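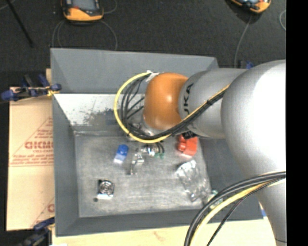

読了時間:2分
印刷する | メールで送る

Hirkier 平行グリッパ ビンピッキング評価セット

灰色の大型ビンから形の違う小物を取り出す用途で、グリッパを比較するための貸出セットです。ビンはクランプで固定し、アームは横から入れます。底には小物を重ならない程度に散らし、透明の包装袋のように光を反射するものも混ぜて試します。

比較対象はHirkierの金属爪タイプと、Mészárosの吸着タイプの2種です。Dadexの評価室で各1,000回の把持を行いました。硬い小物では金属爪が安定し、取りこぼしの多くは壁際で起きています。薄い袋は吸着タイプが有利でしたが、しわの向きで結果が変わります。

ケーブルは手首の外側に輪を作って回し、結束バンドで留めます。輪が小さいと手首の回転時に突っ張り、大きいとビンの縁に掛かります。固定カメラを使う場合は、輪で爪先が隠れる姿勢を先に確認してください。

セット内容:グリッパ2種、取付フランジ、ケーブル一式、結束バンド
質量(ケース込み):2,800 g
爪の交換:六角レンチ使用
型番:Studville 785
別売:交換用爪、延長ケーブル

アーム、ビン、カメラは含みません。貸出は2024年1月受付分から、フランジの形状を指定できます。

シェア 160 | コメント 0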